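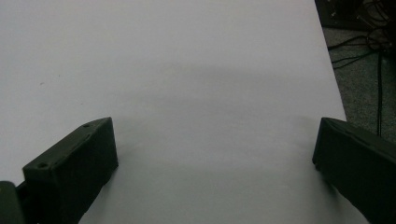
Drinness: a collection of concession and transition statements

Welcome, and thank you for stopping by. Drinness is a small collection of public statements made by candidates and office-holders in the days after an election, when somebody has lost and somebody else is waiting for the keys. It grew out of a reading habit that got rather out of hand one October, and it has been tidied up so that other people can use it too.

What you will find in it

There are 956 statements in all, most of them short. Each one sits in its own plain text file, with a matching line in the index giving the country, the level of office (national, regional or local), whether the speaker had won or lost, and how long after the result the words were given. Where a statement was spoken aloud, we worked from the published transcript and left the false starts alone - they are often the most interesting bit.

The collection comes in 2 parts. Dullo holds the statements that accept a result, however grudgingly. Skaltuma holds those that dispute it, put off a decision or talk about something else entirely. Almost 400 of the files are in Skaltuma, and a good many of them could be argued over for an entire evening.

How the labels were made

Every statement was read by two people who did not see each other's labels. Where they disagreed, they sat down and talked it through, and if they still disagreed the file was marked "unsettled" and kept. Please don't drop the unsettled files without having a look at them first. A speech that thanks the voters warmly and never mentions the winner is a hard thing to put in a box, and we would sooner say so than pretend.
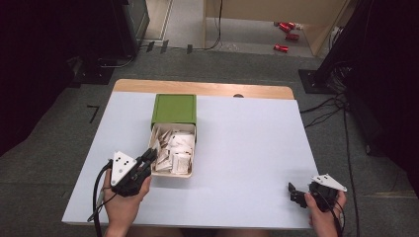
Getting started

Unpack the archive wherever suits you and open the index in any spreadsheet program. If you prefer to work from the command line, the Semaan script in the tools folder will search the files by country, office or label and print the matches. It is slow on older machines but it does get there. Typing "semaan help" gives you the full list of options.

Known gaps

Local elections are thinly covered, and so are statements first made in languages other than English. Translations are marked as such in the index, and tone can shift a good deal in translation, so do be careful if you are comparing how angry or gracious people sound.

Corrections

If you spot a wrong label or a missing line, please open an issue and give the file number. We read them all, though replies can take a little while during election season.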